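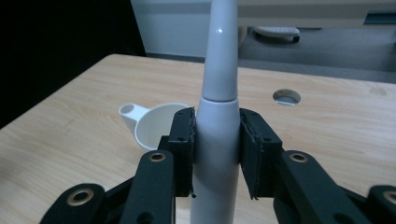
Open day at Plodora, Friday

The Plodora works opens its doors once a year in May, and I have meant to go since we moved to this side of Plaltasden. They make small bathroom goods, mostly electric toothbrushes for other companies to put their names on, plus a line of their own called Brekora. Entry was free but you had to sign up ahead of time. I got the 11 o'clock group.

We met at the side gate on Nyamweya Road. Parking is along the fence and it fills up early. Our guide was Awuor Wanyama, who has worked in the assembly hall for five years and now runs the training there. She handed out hairnets and blue shoe covers and asked us to put phones away until the showroom.

The first stop was the molding hall. It is loud and there is not much to look at, because the machines are closed while they run. The handle shells drop out onto a belt and go into gray bins. Awuor passed around a few that had been pulled for flaws: one with a short edge at the base, one with a mark like a thumbprint in the plastic. I would have bought either of them without noticing. Rejected shells are ground up and used for the charger bases, which come in a darker color.

Assembly is in the next building, across a yard. This was the part I liked best. The motor, battery and circuit board go in as one piece from the bottom of the handle, then the cap is pressed on and the seal is checked. Emmanuel Ogola showed us the leak test. He puts a tray of finished handles into a tank, lowers the pressure and watches for bubbles. He had a bad one ready for us and it did bubble, a thin line from the base. One of the children in the group asked to see it again, so he did it again.

The brush heads are made elsewhere and arrive in boxes. Someone asked why the heads on the Brekora don't fit the handles from two years ago, and got a fair answer: the old shaft was thinner and it bent. They still sell the old heads by mail, and the order form is at the front desk. The joint between head and handle also came up. Toothpaste collects there. Awuor's advice was to pull the head off once a week, rinse both parts and let them dry apart. I have never done that.

After that we went through packing, which was not running. The boxes were already stacked for the afternoon pickup – 1,209 on that order, according to the sheet on the wall. Imani Kinyua from shipping explained the labels, and this took longer than it needed to.

The tour ended in the showroom, with coffee and a plate of dry cookies. The plain white model was on sale for 1498, charger and two heads included, and there was a shelf of spare heads next to it. I bought one for my mother. It is lighter than mine and the button is easier to press.

The whole visit took a little under two hours. There are stairs between the molding hall and the yard, but the staff can take you around by the loading door if you ask at the gate. Wear a sweater. The assembly building is kept cool and we stood still for most of it.

Sign-up for next year is by email to the front desk. Groups are small, and the morning ones go first.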